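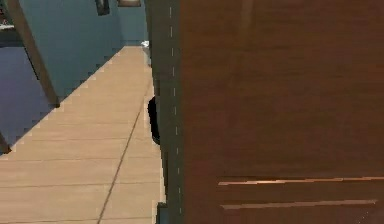 Tessa Jõgi
Scorer, Prandcombe Netball Club. Former wing attack, current knees.

1/ Prandcombe Seconds went up to Ollden this morning for the Kenix Shield semi-final. I kept score. I'm still a bit hoarse, which scorers aren't supposed to be.

2/ For anyone new: the Kenix Shield is the trophy for second teams in our league. It's smaller than you'd think and has a dent we blame on Ollden. Ollden blame it on us.

3/ We'd lost to them twice in the league already, the second time by 29 goals. I had to ask for another sheet of paper.

4/ So expectations were low. Our goal shooter said she'd be happy if we "looked like we'd met before".

5/ First quarter: we looked like we'd met before. Level at the whistle, and a silence from the home benches that I enjoyed more than is decent. 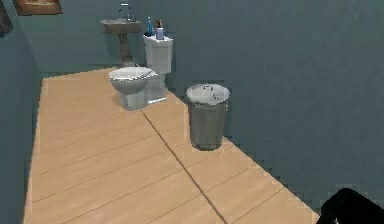
6/ Second quarter: less good. Three footwork calls in a row, all of them fair, all of them greeted as a miscarriage of justice by people who'd be lost without the umpire.

7/ Half-time oranges. Somebody had brought satsumas. There was a discussion. I've sat through shorter council meetings.

8/ Third quarter is where it turned. Our goal keeper, who describes her own jump as "theoretical", started picking everything out of the air. Ollden changed their shooter. Then they changed her back.

9/ With 60 seconds left we were 2 up and had the ball. Our coach shouted "just keep it", so naturally we threw it straight out of court.

10/ They scored. We got the next centre pass and passed it sideways until the whistle. Ugly netball. I'd have it framed.

11/ Prandcombe by one. Final's in November, on our own court, against whoever comes out of the other half of the draw.

12/ Ollden would like it known that the dent is still our fault.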